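Home | Reviews | Saving and Investing | Letters | About

Kallum Portfolio Tracker, reviewed after five months

October 7, 2019
By Noeline Harawira

I have kept my investments in a spreadsheet for many years, and in May I decided to try a program made for this work. I chose Kallum because it covers exchange traded funds as well as single shares, and because it does not ask for the password of my broker. I paid for it myself, and I use it for a small portfolio of 37 holdings, most of them funds which pay a dividend.

I am not a professional. I buy a few times in the year, I reinvest what is paid, and I want to know two things: how much did I earn after costs, and do I own too much of one sector. My review is written from this side, and a person who trades every day will perhaps need other things.

Setting up

You can enter each purchase by hand or load a file from your broker. My broker, Jimon, gives a file with the date in one column and the time in another, and Kallum wants them together. I had to repair this in the spreadsheet before the program would accept it. After this the import went well, and 235 transactions were read in less than one minute. Two of them were wrong. Both were fund mergers, where the old units disappear and new units come in their place, and Kallum understood them as a sale and a new purchase. This matters very much, for it shows a profit which I never made.

There is a button to correct it, called "Link events", but it is hidden under the menu for currencies. I found it only after I wrote to the support. They answered the next day, politely and with a clear explanation.

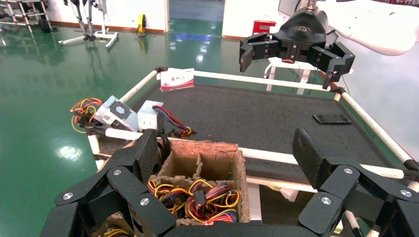 The sector view

For me this is the best part. Kallum looks inside each fund and adds together what you own through all of them. I believed that I had a moderate amount in banks. I own one regional bank fund, which I bought on purpose, but my two "high dividend" funds are also full of banks and insurers, and the true share was nearly double what I had written in my spreadsheet. I have since reduced one of them.

The data of the funds is refreshed once each month. In a quiet market it is enough, but when a fund changes its index you can look at old numbers for some weeks. The date of the last refresh is shown in small grey letters under the chart — please read it before you decide anything.

I also miss a category for property companies which lend money. Kallum puts them with the banks, and in my opinion they do not behave in the same manner when interest rates move.

Returns and costs

The program shows two kinds of return, one weighted by time and one weighted by money. The help page explains the difference in plain words, better than many books I have read. You can choose one of them as the standard and compare it with an index. The list of indices is rather short, and I could not find one for small companies outside America.

Dividends are handled carefully. Tax kept at the source is recorded in its own line, and at the end of the year you can print everything on one page. I checked the page against the statement from Jimon and there was a difference of a few pence, which came from rounding of the exchange rate.

Broker fees are subtracted correctly. The yearly charge of the funds is shown also, but only as a percentage. I would like to see it as money, as people feel an amount much more than a percentage.
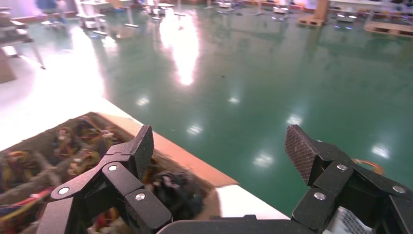
Price, and what else I looked at

The free version of Kallum permits 10 holdings, so it is good for a trial or for a person with a simple portfolio. The paid version permits 2,000, a number I will never reach. You pay by the year, and there is no monthly plan. When you stop paying you can still read and export your data, but you cannot add to it. I find this fair.

Before I decided I also tried Kereama for two weeks. It is prettier and works much better on a telephone, and its charts are quicker. However, it does not look inside the funds, and its export gives only a picture of the table and no real file. For somebody who holds only single shares it could be the better choice.

My opinion

I will renew for one more year. The sector view has already changed how I invest, and the tax page saves me a long evening. I would be happier if fund mergers were read correctly, and if the import accepted a file from a common broker without repair. I still keep my old spreadsheet, and I compare the totals on the first weekend of each month.

Contact | Copyright Mestovdale Money Pages | Back to top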